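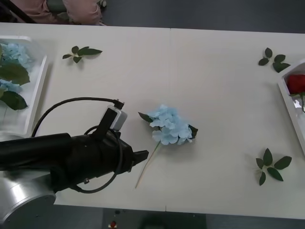

Prikport > Workshop > Cell notes > January

Mosura cell, notebook, January, second half. Start 7:40.

Carried over from the last entry: the open question is still what the bench staff do while the arms are picking. The plan from the fall had one person per cell, loading trays and correcting the layout. What we have in practice is one person loading, one person correcting, and a third who comes over from packing when the first two are both busy. That is one more than the hand bench needed for the same work.

Settings unchanged from last time. Both arms on the slow profile. Stems lying flat on the white tops, blue hydrangea from the left tray, red roses from the right. Loose leaf sprigs stay out on the table between picks. The arms do not handle them yet and the operator places them at the end.

Log total since the cell was moved to this table: 403 picks. Of these, 279 went through with no hand on the stem. The rest needed a correction, either before the grip (head rolled, stem lying at a bad angle) or after the release. I have not separated the two cases. The log has one field for both and the operators fill it in when they have a moment, so the split would be a guess. Ask Gallagher whether the second field can be added without a new version of the log screen.

Task for this entry was bringing a rose up against a hydrangea head so the two read as one bunch. The left arm does the contact, right arm holds off at its own tray. The left fingertip has to come to rest against the bloom without pushing it along. The petals give, which hides small errors in approach height, and I would not trust these results on a stiffer flower.
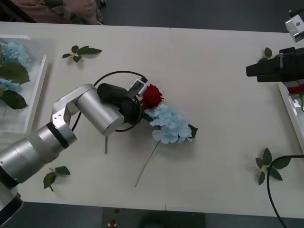 Perkau replied to the draft of this entry that the contact step is the wrong thing to be measuring. Their bench has run a similar cell since last spring, and the time there went into tray loading. Heads have to face the same way or the pick fails, and the people who used to arrange now spend the shift turning blooms in trays. Two of them asked to go back to the hand bench and one did. Perkau would like to see loading minutes next to pick counts before anyone writes a staffing number.

Fair point, and I have no loading minutes. Added to the list. From memory a tray takes longer to fill than to empty, but that is with people who are still learning which way the heads should lie.

Some notes on what has changed at the bench, collected over the last few shifts:

– Standing position. The arranger used to work from the long side with both trays in reach. With the arms in, the trays are on the far side of the reach limits and loading happens only when the cell is paused. Every reload is a stop.
– Pace. The cell does not slow down after lunch. Operators say the corrections get harder to catch late in the shift. The slow profile helps.
– Judgment. Who decides that a layout is finished? On the hand bench it was the arranger. Now the program ends and the operator is left to say yes or no to something they did not lay out. Two operators on the same program gave different answers.

On the last one, I propose that the operator's answer is final and goes in the log with initials. The program stop is only a stop.
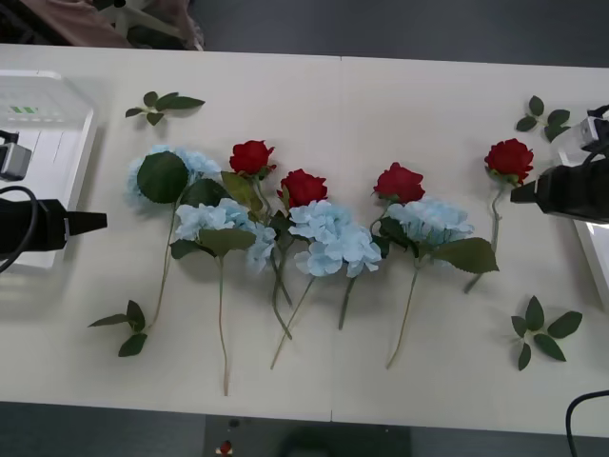

Rework time is the number the office will want, and it depends on what we accept as a finished row. The drawing for the Gallagher order asks for even spacing and stems that do not cross. By that standard the row with four roses and four hydrangeas fails twice: one stem runs across others on its way to the lower left, and the last rose on the right stands apart from the rest, right by the gripper tip. An experienced arranger would fix both in one movement. I would pass the spacing and reject the crossing, as a crossed stem catches when the bunch is gathered up. Needs to be written into the acceptance sheet in words an operator can use.

The Gallagher order is 2,000 stems. At the present correction rate I would not put it on this cell alone. Suggest the hand bench keeps the larger part and Mosura takes rows where the leaf sprigs go on last anyway.

To do:
Loading minutes, per tray, left and right separately.
Second correction field.
Acceptance sheet, crossing stems.
Cable on the left gripper: check the loop for rubbing at full reach.
Ask the operators about rotating between loading and correcting every 3 trays. The loaders want it; the correctors have not been asked.

Cell paused 15:10, trays left as they were.

Shares 3 | Comments 1
Contact the workshop | © Prikport | Back to top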